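Wrist Camera Comparison: First Findings
June 28, 2022

The purpose of this entry is to record the results of the camera comparison begun in January and to state which unit will remain on the arm.

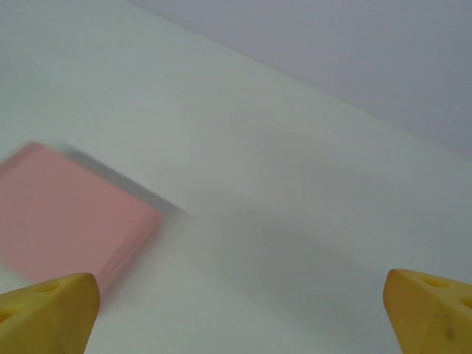 Two wrist cameras were evaluated, the Pisura and the Joly. Each was mounted in the same bracket and run through 100 grasp attempts, with the gripper and controller settings left unchanged. The yellow fingers were retained for both sets.

The Pisura is the lighter unit and was simple to install. Its weakness is exposure time. At the default setting, blocks lose their outlines whenever the wrist turns quickly, and the position estimate suffers accordingly. Reducing the exposure to 4 milliseconds improved matters but required an additional lamp above the table.

The Joly performed better during motion. It did, however, drop its connection 12 times, and on each occasion the controller had to be restarted. Femi Okeke, who reviewed the logs at my request, traced most of these faults to the cable supplied by Drirdale. A replacement has been ordered from Arville.

Until it arrives, the Pisura will stay in place at the shorter exposure. I intend to repeat the Joly trials with the new cable before any decision is made regarding the second arm. Readers who wish to receive the log files may write to me at the usual address.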